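Nultness Community Board > Local News and Public Safety > Dakley Center changes its evening entry rules

Dakley Center changes its evening entry rules
Started by culvert_9

culvert_9 wrote:
The notice went up on the Dakley Center doors last week and is now on their site. From September 2022, the food court entrance closes at 6 p.m. Everyone comes in through the north or east doors after that. Bags larger than a sheet of letter paper are subject to inspection. No bag check before 6.

The notice cites "recent incidents." It doesn't list them. I know of the fight near the bus loop in August and the fire alarm pull the week after. If there were others, I'd like to see dates.

Parex is the security contractor. Same one that does the transit lot.

mapleroute wrote:
The letter-paper limit will catch most school backpacks and most diaper bags. Does the notice say anything about strollers?

culvert_9 wrote:
Strollers exempt, contents not exempt. Medical bags exempt. Laptop sleeves not mentioned.

tern_and_co wrote:
I work in one of the stores on the lower level. We got a one-page memo. Staff use the loading corridor with a badge. Deliveries after 6 have to be called in ahead. The part that affects us is the food court door, which is where most of our evening foot traffic comes from. The memo says traffic will "redistribute." No numbers given.

gridsquare wrote:
I support the change. I was there for the alarm in August. The north stairwell was full and people were still coming in through the food court while others were trying to get out. Fewer open doors means staff can see who is coming in.

oldmill_rd wrote:
Fewer open doors also means fewer ways out. Has anyone confirmed the food court doors stay unlocked from the inside?

gridsquare wrote:
They have panic bars. Locking from the outside doesn't affect egress. That's code.

oldmill_rd wrote:
I know what code is. I'm asking if anyone checked.

tern_and_co wrote:
I pushed one open on my break last night. It opens outward. A buzzer sounds and a Parex guard walks over.

oldmill_rd wrote:
Good. Thank you.

halfstep wrote:
The bag rule is the weak part. Neither of the two August incidents involved anything carried in a bag. The fight was outside the building, on the sidewalk. The alarm was a hand on a pull station. You could inspect every bag in the county and have the same August.

gridsquare wrote:
A posted bag check has an effect beyond what it finds. People who would bring something leave it at home.

halfstep wrote:
That can be claimed for any rule and tested for none of them. The mall could publish what the checks turn up each month. If the answer is water bottles, drop it.

benchvise wrote:
I timed the north doors on Friday evening between 6 and 7. One table, two guards, one line. Bagged and unbagged visitors stand in the same line, so the people with nothing to inspect wait behind the people with something. At the busiest point it was out past the planters.

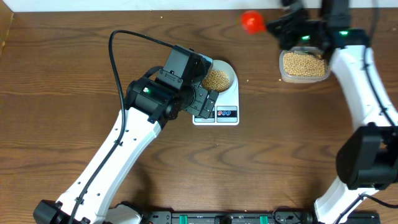 On entry lines generally, the slowest step sets the rate, and at the north doors the slowest step is the size check. The guard holds a sheet of paper against the bag, the visitor objects, and the guard turns the bag and tries again. A printed outline on the table would settle it in one motion. Weight would be an even worse test, in case anyone is going to propose it: a flat-topped white digital kitchen scale like the one under the left arm would give you a clean number and tell you nothing about what's inside. Size at least can be judged on sight. The other fix is a second line for people without bags, and there is room for one on the east side of the vestibule.

mapleroute wrote:
The second line seems obvious. Was it suggested to them?

benchvise wrote:
I used the comment form. Auto-reply only.

slate_harbor wrote:
Figures, for anyone who wants them. The property manager's packet to the town lists 507 parking spaces in the west lot and 240 in the deck. The food court doors serve the west lot. So the larger lot loses its nearest door at the hour it starts to fill. The walk to the north doors is 70 yards longer, by my measurement on the county map.

gridsquare wrote:
70 yards is not a hardship.

slate_harbor wrote:
For you. The accessible spaces are in the west lot too.

culvert_9 wrote:
Accessible spaces are a fair point and the notice is silent on it. I'll add it to my email.

oldmill_rd wrote:
Who pays Parex? If it comes out of the shared maintenance fee, the tenants are funding a policy that moves customers away from their own doors.

tern_and_co wrote:
Shared fee. Our portion goes up by $2,000 for the year. It was in the memo, second paragraph from the end.

halfstep wrote:
So there is a cost, and there is no stated measure of whether it works. I'd want a review date at minimum.

gridsquare wrote:
Agreed on the review date. I still think the door change is correct.

halfstep wrote:
I have no objection to the door change. My objection is to the bags.

mapleroute wrote:
Does the Goel Street bus still stop by the food court side in the evening? If so those riders now walk around the building.

culvert_9 wrote:
It does. The stop isn't moving. I asked the driver and he hadn't heard of the change.

culvert_9 wrote:
Email sent to the property manager. I asked for the incident dates, the plan for the accessible spaces, a no-bag line, and a review date. I'll post the reply if one comes.

benchvise wrote:
Ask about the printed outline too.

culvert_9 wrote:
Already sent. You can put it in yours.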